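How to Reset a White Open Bookshelf: Clearing, Cleaning and Restacking

Last updated August 8, 2022

Applies to: freestanding open shelving with fixed or pin-mounted boards and a smooth white finish. The steps were written for the Gultau two-bay unit and also work on the older Rilari frame, which has the same board depth. For units with glass doors, see the Skukstead cabinet page.

What you need

Two microfiber cloths, one damp and one dry
Dish soap
A soft brush, such as a clean paintbrush
A small level
A tray or shallow box for loose items
A felt pad sheet, if you keep glass on the shelf

Allow 30 minutes for one bay. Add time if the boards have to come out.

Step 1. Remove drinks and liquids first

Start with anything that can spill. Drink bottles tend to end up on the lower shelf, where they are easy to reach and easy to forget. Juice is the main problem on white panels. A ring left under a bottle turns tacky and then yellow, and once it has yellowed soap alone may not lift it.

Hold the bottle by the body, check that the cap is closed, and lift straight up. Do not slide it toward you. If it sticks, lay a damp cloth against the base and wait a minute.

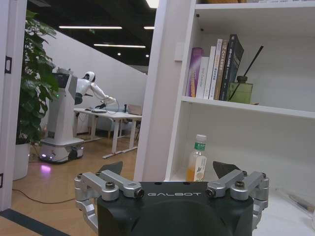

Reed diffusers come next. The oil softens some coatings and will stain paper. Take the reed out, wrap it in a paper towel, and stand the bottle on the tray, well away from the books. Keep it upright. Most diffuser bottles have no seal once the reeds are in.

Step 2. Remove the books

Take books from the open end of the row, one or two at a time. Grip each one by the sides of the spine at mid-height. Pulling on the top of the spine tears the head cap on hardcovers and creases paperbacks.

Stack them flat in the order they came off. If the order matters to you, keep the stack in one pile and put it back from the top down.

Brush the top edges while the books are out. Hold the book closed and brush from the spine outward.

Step 3. Clean the panels

Work from the top board to the bottom one.

1. Brush loose dust forward off the board. Pay attention to the back corners.
2. Wipe with the damp cloth and a drop of dish soap. Use straight strokes along the length of the board.
3. Wipe again with clean water.
4. Dry at once with the second cloth. Water that sits in the joint between board and side panel will swell the edge.
5. Wipe around any small fixtures on the side panels. Do not spray directly on them.

Do not use scouring pads or powder. Gloss finishes scratch easily, and the scratches show from across the room. For yellowed rings, make a thin paste of baking soda and water, leave it on for two minutes, and wipe it off without scrubbing.

Step 4. Check the boards

Lay the level on each board while it is empty. A slight bow is normal on long spans. If the bubble touches the line, turn the board over when you refit it. On Gultau units, also check the shelf pins. They work loose from the side panel over time and should be pressed in by hand. Replacement pins from the Boiko hardware range fit the same holes. Fixed boards cannot be turned, so move the heavy books toward the side panels.

Step 5. Put the books back

Begin against one side panel and build the row outward. Books should stand upright and touch each other without being squeezed. You should be able to pull one out with two fingers.

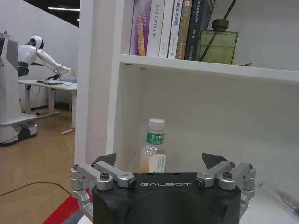
A short row needs an end support. Use a bookend or lay two or three large books flat at the open end. A glass bottle is not a suitable support. The weight of a leaning book will push it along the board, and tall volumes at the end of a row lean the most.

If you sort by height, put the tallest book against the side panel and step down from there. If you sort by subject, move any oversized volume to the panel end anyway.

Step 6. Return the other items

Stick a felt pad under each glass item and leave a hand's width between it and the nearest book. Bottled drinks should go back to the kitchen. If one has to stay, give it a coaster and keep it on the lowest board, below the paper.

Maintenance

Dust weekly with the dry cloth. Repeat the full reset twice a year. May is a convenient month for the first one, once the heating is off and less dust is moving.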